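Give Everything a Parking Spot: Tape Outlines for Workbenches, Kitchens and Play Tables

Posted by Ketsara Sukprasert, April 22, 2019

I love tape. I have said it before on this page and I will say it again! If you have a roll of black tape and a free evening, you can fix the messiest table in your home, and you don't need a single box, bin or drawer divider to do it. You mark out a shape on the surface, you decide what belongs inside it, and from then on you can see at a glance what's out of place.

I started with the glue bottle. It used to wander all over my craft table and I'd find it under a pile of paper with the cap stuck shut. One little rectangle later it lives at the back right corner, and I've stopped buying spare bottles. After that I went a bit wild and did the stapler, the tea mug, the pincushion and the spot where my phone goes when I'm supposed to be sewing.

What you need

Tape in a color that stands out against your table. On light wood, black is the clear winner.
Small scissors or a craft knife. I prefer scissors near furniture I care about.
A ruler, or the straight side of a cereal box.
A soft cloth, a drop of dish soap and a dry towel.
An old plastic card for pressing the tape down.

Clean first, please

Tape sticks to whatever it touches first, so if that's toast crumbs, the crumbs are what you've taped. Wipe the table with a barely damp cloth and dish soap, then go over it with a dry towel and give it time to dry fully. Wooden tables with open seams between the boards hold on to dust, and an old toothbrush gets it out beautifully. Run it along the seam, then wipe again.

If your table has an oil or wax finish, try a short piece of tape on the underside and leave it overnight before you do anything on top. Thanakorn Sriwong wrote in after my September post to say his Culletti sideboard lost a stripe of wax this way. He buffed it back with a rag, but he would rather have been warned, and he's right.

How big to make the outline

Bigger than you think. Set the object down, leave a finger's width of bare table on every side, and mark the corners with a pencil dot. A tight outline looks wonderful for one day and then you get tired of lining things up. A roomy one gets used. For anything the kids have to put back, I leave two fingers.

Think about what you reach for, too. The outline for something you use all day should be close to the front edge, on the side of the hand you use. The outline for the hole punch can go way in the back.

Making a square

You can get fancy with mitered corners, and I did once, and it took me the whole of a radio play. Overlapping is so much faster. Lay the top strip, then the bottom strip, then run the two sides over or under them. The corners come out a little layered and they hold just fine.

Leave the middle bare. I've seen people fill the whole shape with tape, which uses up half a roll and is miserable to peel later. Strips around the outside are plenty, and wide tape reads better from across the room than thin.

Toy blocks are my favorite thing to practice on, as they're bright and chunky and you can tell right away whether your square is generous enough.
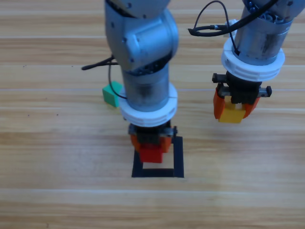
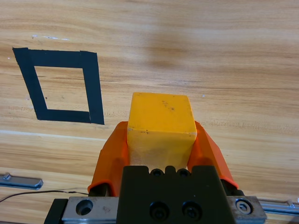 Keeping the edges down

Press every strip with the flat of your plastic card, working from the middle out to the ends. Don't pull the tape as you lay it! Stretched tape creeps back over the next few days and leaves gaps at the corners, and then lint moves in. Cut it a little long, set it down relaxed, press, and trim.

If you scrub the table every day, round off the outer corners of the tape with your scissors. Sharp points are the first thing a sponge catches. When a corner does lift, snip off the fuzzy bit and lay a fresh short piece over it. No need to redo the whole side.

Where I use outlines now

The kitchen counter. A square for the kettle and a long rectangle for the cutting board, well away from the stove. Keep tape away from heat altogether, it goes gummy and smells awful.

The garage bench. Outlines for the tape measure, the good screwdriver and the jar of odd screws. My bench is an old Drastberg with a top so scratched that I could hardly make it worse, and the outlines made me want to clear it for the first time in years.

Inside the fridge. Not on the glass itself, where the damp gets under everything, but on a plastic tray you can lift out. One half is marked for leftovers, and whatever is in there gets eaten first.

The play table. Give each kind of toy its own outline, or use a single square as the drop zone at cleanup time. My niece likes it best when I call out a color and she has to park that block before I finish singing. We've sung a lot of songs at that table.

The hallway shelf. Keys in one, mail in another. When the mail pokes out past the tape, it's time to open it (I'm working on this one).

Sharing a table

Two people at one table is where this idea really shines. My sister and I wrap orders together for the Tultthorpe craft market, and we used to bump elbows over the ribbon all afternoon. Now there's a taped square between us for whatever is being handed over. She puts a finished parcel there, I pick it up and label it, and neither of us has to reach across the other one's work.

It helps to agree on one rule before you start, and ours is that the square holds one thing at a time. As soon as it turns into a pile you're back to hunting for things. You can do the same for cookie decorating, seed packing or sorting photos with your dad.

Taking it off again

Go slowly, and pull the tape back low over itself instead of straight up. If it resists, warm it gently with a hair dryer on the low setting. Sticky leftovers come off most sealed tables with a dab of cooking oil on a cloth. Leave it a couple of minutes, rub, then wash with soapy water and dry well. Skip the oil on bare wood, where it will leave a dark spot, and use a clean white eraser there.

I change mine when it starts to look tired, and usually I've changed my mind about the layout by then anyway. The Klinhom table in my sewing corner is on its ninth arrangement, with the scissors on the left this time, and so far I really like it.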